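3.2 Table Settings and Object Placement

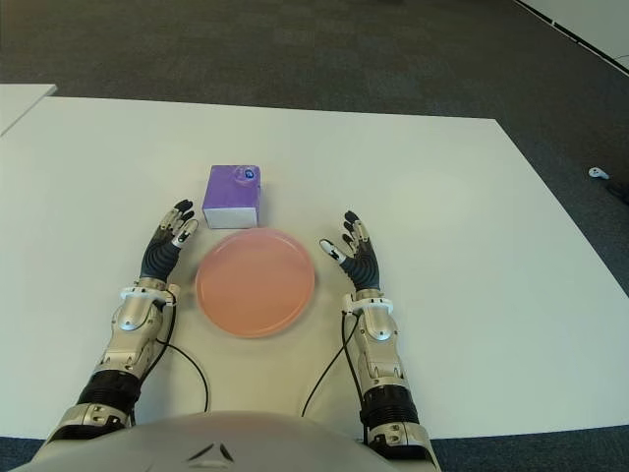
The second part of the study concerned how people judge the order of objects on an otherwise plain work surface. Earlier work at Stillivlow had dealt with crowded kitchen counters, where the sheer number of items makes it hard to say which of them is drawing attention. For the present study the settings were kept small. Each one used a white table and a few household items chosen for clear differences in color, outline and height.

Figure 2. Table setting with a pink plate directly in front of a purple box. A small round translucent piece with a blue center rests on top of the box.

The setting in Figure 2 belongs to the group we call stacked-and-fronted. One item stands upright, a second lies flat before it, and a third, much smaller, is placed on top of the first. The far edge of the plate comes very close to the front of the box, and this near-contact was of particular interest. In the pilot work, people who were asked to sketch a setting from memory often drew such pairs as touching, or moved them well apart. Few kept the narrow gap. We therefore treated near-contact as a category of its own and scored it separately from contact and from clear separation.

Color was handled with less strictness than position. Purple and pink were selected as neighboring hues that are still easy to name, and both stand out well against a white top. We did not attempt to match them for brightness. Readers who wish to repeat the work with matched colors should expect to replace the plate, as glossy tableware changes in apparent brightness with the angle of the room lighting.

The small piece on the box served a different purpose. Items of this size are often left out of verbal reports altogether, even when they are placed high and near a corner. Masanja's coding guide, prepared for the Mbwambo household survey and adopted here with minor changes, gives such items the label "rider" and records them by the surface that carries them. A rider is scored as correct only when both the item and its support are named. A participant who mentioned a small cap or disc but placed it on the table received half credit.

Participants gave their reports in 3 stages. They first named every item they could recall, in any order. They then described where each item stood in relation to its nearest neighbor. In the last stage they marked positions on a printed outline of the table top - a sheet with no grid and no scale. The outline sheets were scored by 2 readers working separately, and differences were settled by Kibet Masanja. Reports that named an item outside the setting, such as something on the floor or on a nearby table, were kept in the record but were not scored.

The order of the settings was changed for each participant. A short break of 5 minutes followed the second stage. Results for the stacked-and-fronted group are given in Section 4.1, together with the scores for riders.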